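Plates, Threads and Paint: A Talk With the Skurberg Weight Bench
April 29, 2025

Skurberg keeps its small-plate stock in one white-walled room at the back of the Clomport building. The plates are cast iron, the bars are short and threaded at the ends, and most of the work is checking that one goes onto the other. The bench lead, who asked to be identified by job only, has inspected plates since the shop opened its repair counter.

I asked first about the smallest size. "The half kilo is the one people return," the lead said. "It's light, so they expect it to be exact. A half kilo that is 5 grams over is one percent over. Put the same 5 grams on a big plate and it disappears."

Painted plates are weighed after the coating cures. A hammered finish goes on thicker than a flat one and hides small pits in the iron, and the lead does not object to it on those grounds.

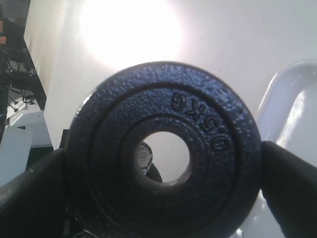 "What I don't want is paint in the bore," the lead continued. "A heavy coat closes the hole enough that the plate drags on the bar. Then somebody forces it and the first threads pick up chips. We ream the bore and leave the rest of the face alone."

The November batch brought 126 plates through the bench, and 4 were sent back for bore size. The lead considers that a normal result for cast plates at this price.

Bars get a separate check. Each is wiped dry, sighted down its length and run through a collar by hand. If the collar binds, the bench looks for a flattened crest before blaming the collar. Oil is used sparingly, one drop worked along the thread with a rag.

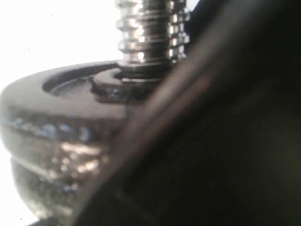
Tana disagrees on the oil. Any oil at all holds grit, in that view, and a dry brush after each session does the job better. The lead has heard the argument and still uses the one drop, on the grounds that chrome wears thin on the crests first and rust starts there.

We moved on to the castings. Skurberg does not grind the outer edge of its economy plates. The faces are checked for flatness near the hub, where the plate meets its neighbor or the collar, and the outside wall is left as it comes from the mold.
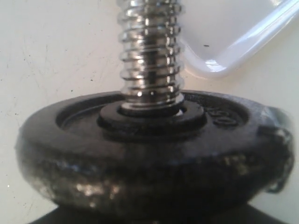 "Flash on the rim is a handling problem," the lead said. "It can catch a glove or mark a floor. It adds very little weight. If it's sharp I take a file to it, and I touch up the bare spot the same day."

Lettering is the last item. Raised marks fill with paint over repeated coats, and after the third coat the lead strips the plate before painting again. Plates are sorted by scale reading, with the cast mark used only as a cross-check.

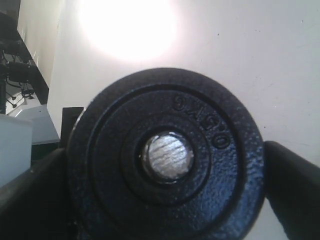
Bogale would go further and stamp the measured weight on the back of every plate, in grams, so that a buyer could match pairs at home. The lead priced this last year. It added a step per plate and a second entry in the log, and the shop dropped it. Matched pairs are still made up on request, to within 5 grams, and tied together with a paper tag.

The repair counter accepts single plates. Bars should come in with their collars.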